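4 shares | 13 comments

Wanted: people with a wooden table and a low opinion of miracle products

Every few months somebody at our group meetings in Travby brings in a tin, a tub or a spray and says it has changed their table. The rings have gone. The scratches have gone. The wood is "fed". Then somebody else says theirs did the same with a drop of cooking oil and an old sock, and we lose the rest of the evening.

We would like to settle at least a small part of this. Mistura is a local household testing group with no money to speak of and a long memory for things that didn't do what the label said. We are looking for up to 100 households to take part in a plain, slow and probably rather dull trial of table care, starting in September.

What set this off

Dirkance is a table oil sold at the market and in a couple of the hardware shops. The leaflet says it "nourishes from within", "lifts old marks" and "protects against daily life". We have read the leaflet several times and we still don't know what the second and third claims mean, or how you would tell if they were false. As for the first, a table is made of dead tree. It isn't hungry.

That doesn't mean the stuff is useless. Several sensible people like it, and it may well make a bare table look better for a while. So might wiping it with a damp cloth and letting it dry. The question we care about is whether anybody could tell the difference if they didn't know which one had been used, and whether the difference is still there after a term of school lunches.

We wrote to the sellers to ask how the oil had been tested. We got a friendly reply and a second leaflet.

What we're asking you to do

You will be sent two small unlabelled pots, one marked with a circle and one with a square. One has Dirkance in it. The other has a plain oil of a similar colour, decanted by Sayaka Fujimoto, who keeps the list of which is which and has promised not to tell the rest of us, even at the pub.

Pick a part of the table that gets used. Mark out two patches side by side with the paper template, put the circle oil on one and the square oil on the other, and leave the strip in between alone. Wipe off what doesn't sink in. After that, live as you normally would. Please don't start using coasters on our account if you never have before, and please don't stop if you do.

The trial runs for 13 weeks. You fill in a short sheet at the start, another halfway and a last one at the end. The questions are things like "Has water left a mark on either patch?" and "Which side would you keep?" You can answer "can't tell". We rather expect a lot of "can't tell", and it counts as a proper answer.

At the end, a neighbour or friend who hasn't been told anything looks at the table and says which patch they prefer, if either. We'd like this person to be someone who doesn't mind disappointing you.

Which tables will do

Any solid wood or veneered table that isn't painted. It can be old, new, cheap or inherited, but if it is inherited and you would cry over a stain, leave it out. Pale tops are especially welcome, as are ones where the grain is easy to see. We're less keen on anything with a thick glossy varnish, where oil will mostly sit on the surface and make a mess of your sleeves. If you don't know what finish you have, say so on the form. Most of us don't know either.
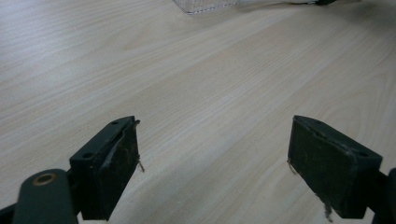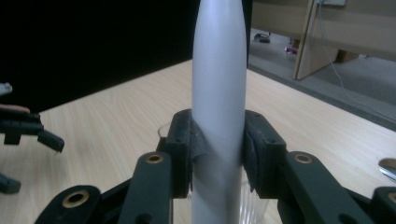 What you should know before you say yes

This is not a laboratory. Your patches will be affected by your sunlight, your radiator, your children and your cleaning habits, and so will everyone else's. With enough households some of that ought to even out, but we won't pretend it all does. If the results are a muddle, we'll publish the muddle.

There's a small chance that one or both oils will darken the wood, and it may not come back. Try a dab on the underside first and wait overnight. If you don't like it, post the pots back and there'll be no hard feelings. We can't pay for sanding, refinishing or arguments with a landlord, so if the table isn't yours, get a yes in writing from whoever owns it.

Oily cloths need some care. Lay them out flat outdoors to dry before you bin them, and never leave them screwed up in a heap, as they can heat up and catch fire. This is one warning on the leaflet we have no quarrel with.

Who can take part

Adults living in or near Travby, or anywhere we can post two pots without it costing more than the pots. One table per household. You don't need to know anything about wood. A few of our keenest members know a great deal about wood and have been asked to sit this one out, as they would guess the oils by smell.

You can't take part if you sell Dirkance, or sell something that competes with it. You can take part if you already swear by it. Iraklis Sotiropoulos has oiled his kitchen table with it for years and will be joining in. He is confident of spotting it at once. We have his prediction in a sealed envelope.

What you get

Whichever pot you preferred, refilled. Tea and cake at the results evening. A copy of the full results, including the parts that make us look silly. There's no fee and no prize draw. We've noticed that people who might win something become suspiciously cheerful on forms.

We take nothing from the makers. They did offer to supply the oil free and we bought ours over the counter.

Also needed: four sheet readers

Separately from the households, we want four people to go through the returned sheets and type them up. It's a few evenings' work, unpaid, at Negash House, from half past six until people have had enough. You'll need to be able to read other people's handwriting and resist correcting it. Readers can't also have a table in the trial.

Mariama Zakaria did this for our last project, on descaling kettles, and says the worst of it was the biscuit crumbs in the envelopes. She will show new readers how the spreadsheet works.

How to apply

Pick up a form from the front desk at Negash House or ask for one by post. We need your name, your address, what you know about the table, how many people eat at it, and what you currently clean it with. "Nothing" is fine.

Forms should reach Rawiri Harawira by the end of August. If too many people apply, names will be drawn from a bowl. If too few do, we'll run it anyway with whoever we've got and say plainly in the write-up how small it was.

Questions about safety, or about whether your particular table is a good idea, should go to Ourania Sarantis at the same address. She is likely to tell you it isn't.

13 comments

Related
Descaling kettles: the results, such as they are
Does the freezer really rescue a candle-waxed tablecloth?
Why we stopped testing drain sticks
Letters: in defence of beeswax
Minutes of the spring meeting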